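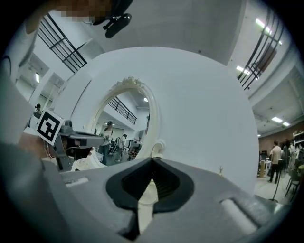 Fee estimate on a records request: can the agency charge for redaction review?

Posted in Public Records and Open Meetings

I filed a public records request with the Trultau Water District in April for inspection reports and contractor invoices on the Owen pumping station. The district acknowledged it within the deadline and sent a fee estimate on Friday. It lists 782 pages of responsive records. Copying is billed per page, which I expected, but there is a second line for "staff review and redaction" at $50 an hour, with no hour count given. They want a deposit before any work starts.

I asked for electronic copies. The invoices are kept in Collico, the district's document system, so I assume they can be exported. The inspection reports may be scans.

Is the review charge normally allowed? And does a per-page charge apply when nothing is being printed? I would like to reply without restarting the clock on the request.

Ferhat Ekinci

Sumathi Unnithan

It depends on your state's statute, and you did not name the state. The general structure is as follows.

Most state records laws separate fees into search, review and duplication. Some permit all three. Some permit duplication only. A third group permits search and review charges after a set amount of free staff time, or only when the request is large. Look for the section titled "fees," "costs" or "charges" and read the definitions that go with it. "Actual cost" usually has a definition, and in several states it excludes the time spent deciding whether an exemption applies. The mechanical work of blacking out text is sometimes treated differently from the legal decision to withhold it. An estimate that lumps the two together is hard to check, and you can ask for them to be split.

On the per-page charge: where records already exist in electronic form and you asked for them that way, many statutes limit the charge to the cost of the medium or the transmission. Paper records that must be scanned are another matter. Ask which of the pages are native electronic files and which are paper.

I would send a written reply that does the following.

Cites the request number and says you are not withdrawing or amending the request.
Asks for the statutory section that authorizes each line of the estimate.
Asks for the estimated hours, the pay grade of the person doing the work, and how the hourly rate was calculated.
Repeats that you want electronic copies in the format in which the records are kept.
Asks for any records needing no redaction to be released now.

Keep the word "clarification" out of the subject line. In some states a clarification from the requester resets the response period. A question about fees generally does not, but an unpaid deposit can suspend the deadline, so check that section before you let much time pass.

If the district has a published fee schedule, compare it with the estimate. A special district usually has to adopt its fees by resolution. If the review rate is not in the schedule, say so in the letter and attach the page.

Nusska

I had the same thing with a school district. They quoted me $110 and I paid it because it was not worth arguing. Took over two months anyway. You could just narrow the request to the invoices.

Ferhat Ekinci

Thank you both. I found the schedule in the minutes. It sets a copying rate and a charge for certified copies, and has no entry for review. The statute allows "actual cost of duplication" and does not mention staff time in that section, although there is a separate paragraph on "extensive use of personnel" that I have not worked through yet.

I don't want to narrow it. The inspection reports are the part I need in order to read the invoices.

Sumathi Unnithan

Read the "extensive use" paragraph before you write. It normally requires the agency to show that the request falls outside routine work, and there may be an attorney general opinion on what counts. Search the opinions by section number. If the threshold is stated in hours, the missing hour count on your estimate is the first thing to raise.

Also check whether the appeal period runs from the date of the estimate or from a denial. A fee demand is treated as a constructive denial in some states and not in others.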